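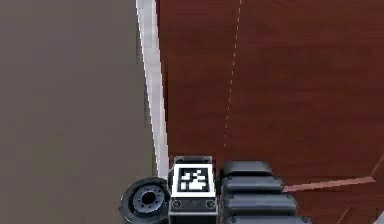

Speaker notes - "Slow cars, long days: what a 24-hour budget race teaches you about driving"

Opening. Wait for people to sit. Phones off, mine too.

Hi everyone, thanks for coming in when it's finally warm enough to be out in the garage. I want to talk about endurance racing in cheap cars, the kind you buy with a dent already in the door. I ran my first one in March at Estside and I've barely talked about anything else since (ask my family).

Quick show of hands: who has driven on a track? Who has done it at night? OK. The second group can correct me later.

The car. We called it the Tazi. It's an old front-drive hatchback with a cage, one proper seat, and a heater we left in on purpose. Best decision of the build! At 3 in the morning you want that heater more than you want ten extra horsepower. The engine was stock. The brakes were not, and if you take one thing home tonight, spend your money there first. Then on the seat. Then on tires.

Pause here, let them write that down.

The team. Four drivers, and we swapped crew jobs as we went. Each stint was planned at two hours. My first one felt like ten minutes and my third one felt like a week. Drink before you're thirsty, and practice the driver change in your driveway, in full gear, with someone timing it. Our first practice change was a disaster - belts under the seat, radio cord around my neck, helmet on before the head sock. By race week we could do it during a fuel stop without anybody yelling.

Pace. This is the part I love. We were slow in a straight line, and we knew it from the first lap. A team called Bresis had a big old sedan that went past us on the back straight every single time like we were parked. But they braked late and hard, all day, and around sunset they were in the pits changing pads while we kept circling. We had picked a lap time we could hold with the car half asleep, and we held it. Lift a little early, roll through the corner, be kind to the gearbox.

Tell the story about the missed shift. Keep it short this time.

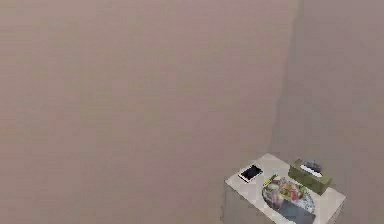
How do you stay fast in the dark when you can't see your usual braking markers?

Pick new ones in the last hour of daylight, and choose things your headlights will reach: a patch in the pavement, the end of a curb, a seam where the surface changes. Brake a bit earlier for the first few laps after sunset, then work back up.

Back to the race. We had one real problem. A clamp on a coolant hose let go just before dawn and the temperature needle started climbing. Our driver saw it right away and came straight in, and that saved the engine. We lost 4 laps. The crew from Trestau, pitted next to us, handed over a clamp before we had even found our own box of spares. I still owe them breakfast.

We finished with 133 cars on the entry list, a good chunk of them broken, and we were still moving when the flag came out. Middle of the results sheet. I have never been so happy about the middle of anything.

Money. People always ask. The car itself was $1,000. The safety gear cost more than that, and it should. Please don't buy a used helmet. Split the entry fee, the fuel and the tires between the drivers and write it down before the season starts, including who pays if someone bends the car.

If there's time: play the in-car audio from the restart. Turn the volume down first, the last room jumped.

Close. If any of this sounds fun, come and crew for a weekend before you build anything. You'll get dirty, you'll learn to fuel a car safely, and you'll be standing at the pit wall when the sun comes up and they're all still going. Questions now, and I'll be by the coffee afterward.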